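Greltel Update Agent — Administrator Setup Guide

Section 13. Deploying browser updates from a local relay

Last revised 19 July 2021

A relay is a computer on the local network that downloads browser update packages once and serves them to the other computers at the site. Sites with a slow or metered connection should use a relay. Sites with only a few computers can leave the agent in direct mode and skip this section.

The steps apply to the Greltel agent and to the Hevidley management console. Menu names are given as they appear in the console. If your console has been set to compact view, the same items are found under More.

Before you begin

Check the following on the computer that will act as the relay:

The agent is installed and reports a status of Ready.
The computer has a fixed IP address or a DHCP reservation.
The system drive has enough free space for the package cache. A cache that holds two browser versions in one language takes about 900 MB.
Inbound TCP port 591 is open in the local firewall for the site subnet.
You are signed in with an account that belongs to the local Administrators group.

Note: Port 591 is the relay default. Some database products also use it. If the port is taken, choose another one in step 6 and enter the same port in the client policy.

13.1 Enabling the relay role

1. Open the Hevidley console and select Computers.
2. Find the computer in the list and open its Properties page.
3. On the Roles tab, select Update relay.
4. In Cache folder, type the full path to a local folder. Network paths and mapped drives are not accepted.
5. In Cache limit, enter the largest size the cache may reach. When the limit is reached, the oldest package is deleted first.
6. In Port, keep the default value or type another one.
7. Click Apply. The agent service restarts and the status changes to Preparing.
8. Wait until the status changes to Relay active. Do not start the client setup before this.

Caution: Do not point the cache folder at the browser's own profile or cache directory. The relay removes any file it does not recognize, including saved passwords and bookmarks stored in that location.

If the status stays at Preparing, open the agent log and look for the line "listener bind failed". This means that another program is using the port. Return to step 6.

13.2 Pointing clients at the relay

Client settings are delivered by policy. You can use the policy editor in the console or import the template supplied in the Policies folder of the installation package.

1. In the console, select Policies, then New.
2. Give the policy a name. Names may contain letters, digits and hyphens.
3. Under Update source, select Relay.
4. Enter the host name of the relay and the port, separated by a colon.
5. Under If the relay cannot be reached, choose one of the two settings. Wait keeps the client on its current version until the relay responds. Go direct lets the client download from the public source after three failed attempts.
6. Assign the policy to a computer group and click Save.

Clients read the policy at the next check-in. To force a check-in on one client, open a command prompt as administrator and run:

gragent /refresh /verbose

The command prints the name of the policy in effect and the update source. If the old source is still shown, the computer is probably a member of a second group whose policy has a higher priority.
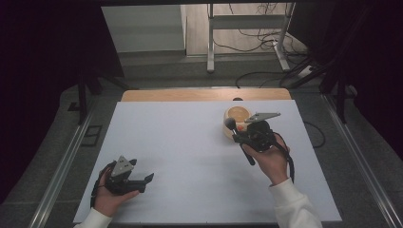 Two hand-held grippers over a white tabletop board, with a toy microphone and a round wooden bowl.

Note: Laptops that leave the site should be placed in their own group with Go direct selected. With the Wait setting, a laptop that is away for a long period receives no browser updates at all, including security updates.

13.3 Blocking a major version

Some web applications are certified for one browser version only. The agent can hold back a major version while it continues to install security updates for the current one.

1. Open the policy and select the Versions tab.
2. Select Hold major version.
3. Type the highest major version that may be installed.
4. Enter an end date for the hold. The field cannot be left empty.
5. Click Save.

A hold does not remove a version that is already installed. To go back to an earlier version, uninstall the current one by hand and then apply the hold. Settings made in the newer version may be lost.

Caution: When the end date passes, the held version is offered to all clients in the group at their next check-in. On a large group this can load the relay heavily. Stagger the end dates by group if you can.

13.4 Add-ons and compatibility lists

Add-ons are handled separately from the browser package. The relay does not cache them unless Include add-ons is selected on the Roles tab. Toolbars that install their own updater, among them the Chaudhry and Tumby toolbars, ignore the relay setting and connect directly. To prevent this, disable their updater in the add-on policy or remove the toolbar.

Compatibility lists are small text files that tell the browser which sites to open in legacy mode. Place the list in the Lists subfolder of the cache folder. The file must be saved as UTF-8 without a byte order mark, one host name per line. Blank lines are allowed. Wildcards may be used only at the start of a host name.

A client loads a changed list when the browser is next started. Windows that are already open keep the old list — closing a single tab is not enough.

13.5 Checking the result

1. On a client, open the browser and go to Help, then About.
2. Compare the version with the one shown under Packages in the console.
3. In the console, open the relay's Properties page and select Traffic.
4. Confirm that the client appears in the list with the result Served.

The result Passed through means that the package was not in the cache when the client asked for it and was fetched on demand. This is normal for the first client after a new release. The result Refused means that the client's certificate has expired or that its clock differs too far from that of the relay.

Note: The Traffic page is cleared each time the agent service restarts. Export the list first if you need to keep it.

13.6 Removing the relay role

1. Assign the clients to a policy that uses another update source.
2. Confirm on the Traffic page that no clients have connected since the change.
3. Clear Update relay on the Roles tab and click Apply.
4. Delete the cache folder by hand. The agent leaves it in place.
5. Close the port in the local firewall.

Agent releases issued before September 2020 do not close the listener when the role is cleared. On these releases, restart the computer after step 3.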